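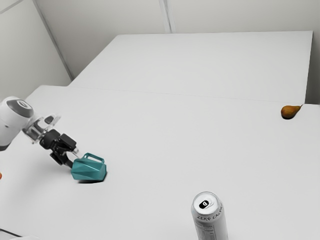

Glaze on stoneware mugs crazes weeks after firing. Body or glaze at fault?

Posted by Haiyan Yan, January
2,189 views

I make slip-cast mugs with flat facets and a teal glossy glaze, fired in an electric kiln to cone 6. They come out clean. Some weeks later a fine network of lines shows up on the inside wall, and now and then on the outside near the foot. The lines take up coffee and turn brown.

Clay is a white stoneware casting slip sold as Prudwood. The glaze is my own mix from a published base, with copper carbonate and a little cobalt for color. I have already tried slower cooling, with no change. A thinner coat delayed the lines but the color went patchy on the flats.

Is this a clay problem or a glaze problem, and what do I change first?

7 comments

Revathi Krishnan

It is a fit problem, so neither material is faulty taken alone. On cooling, the glaze shrinks more than the clay under it. The glaze ends up in tension, and glass is weak in tension. The lines are the stress being released. A delay of days or months is common when the mismatch is small.

Slow cooling does not fix this. The total shrinkage of the glaze depends mostly on its chemistry. A thin coat helps a little, as you found, but it hides the mismatch and leaves it in place.

Change the glaze first. Most glossy bases that craze are high in sodium and potassium, both of which have high expansion. Work in this order:

Run the recipe through any glaze calculator and note the sodium and potassium figures.

Replace part of the soda feldspar or nepheline syenite with a low-expansion flux source. Talc brings in magnesium, and a boron frit low in sodium works too. Rebalance silica and alumina so the ratio stays where it was, or the gloss will shift.

If the glaze melts well with room to spare, add silica in small steps. Mix a line blend on test tiles made from the same slip. A tile from another clay tells you nothing about fit.

Copper color moves when the fluxes move. More magnesium can dull a teal or push it toward gray-green, so the boron route is the one I would test first.

For checking, use a freeze and boil cycle. Put the glazed test piece in the freezer overnight, then lower it into boiling water with tongs, behind a lid or shield. Repeat three times, dry it, and wipe ink over the surface. A piece that passes is not guaranteed, but one that fails will certainly craze in use.

One more point. Check that the body is mature. If absorption is high, the clay takes up moisture and expands slowly, and that alone can produce delayed crazing. Weigh an unglazed fired bar dry, boil it for two hours, let it soak, blot and weigh again. For a mug I want the gain under 2 percent.

Also have the finished glaze leach tested by a lab before you sell any of these. Copper is the one to watch on an inside surface — a clear or white liner avoids the question.

25 people found this helpful

Motness

Just switch clay. I had the same thing and went to a different body and it stopped.

Penon

Switching clay can work, but only by luck unless the supplier gives expansion data for it. Ask for it, and ask at which cone it was measured.

I would do the absorption test before touching the recipe. It costs one firing. Put a witness cone on the same shelf as the mugs, too. Controllers drift, and a kiln reading cone 6 can be delivering cone 5.

Don't overcorrect. Take expansion down too far and you get shivering, where slivers of glaze come off rims and sharp edges. Faceted forms have plenty of edges. Check them with a fingernail and a bright light after each test.

Haiyan Yan

Absorption came back at 4.1 percent and the witness cone had barely started to bend. I will correct the firing first, then retest the same glaze.

Share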